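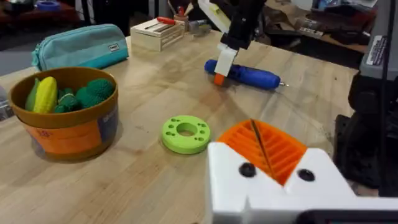 Unit 4 handout: Sorting and clearing a shared worktable
Workshop Practice 124, room 236
Instructor: Desta Tesfamariam. Lab hours: Meron Gebru, 2 to 4 p.m.

Read this before lab. Bring the Yimer sheet from Unit 3, filled in.

1. Three groups
Everything left on a bench goes into one of three groups: tools, parts and containers. A handheld driver or rotary tool is a tool even when it has a bit in it. The bit stays with the tool until you reach step 3. A printed ring with holes is a part. A tub is a container whether or not you know what is in it.

2. Order of work
Tools first, then parts, then containers. Students often want to start with the tub because it is the biggest thing to move. Leave it. Small parts get swept into an open tub very easily, and last August we lost most of a lab period looking for a spacer.

3. Power tools
Switch off. Take the battery out if it comes out. Remove the bit and put it in the Mandell rack by shank size. Lay the tool on its side, with the chuck pointing away from the edge of the bench.

4. Printed parts
Check for a job number. Parts with a number go in the Fumeck drawers. Parts without one go in tray 200 – write the color and the widest measurement on the tag. "Green ring" is not enough for a tag. Measure across the outside and across the center hole.

5. Butcher-block tops
Wipe along the grain with a dry cloth. No solvent. Glue spots come up with a plastic scraper. Report burns or deep cuts on form 2228, one form per bench.

6. For next time
Read the Jismont chapter on bench layout, up to the section on lighting. Draw your own bench as you found it and again after step 5, with each item marked T, P or C. Pencil is fine. Meron will collect the drawings at the start of lab.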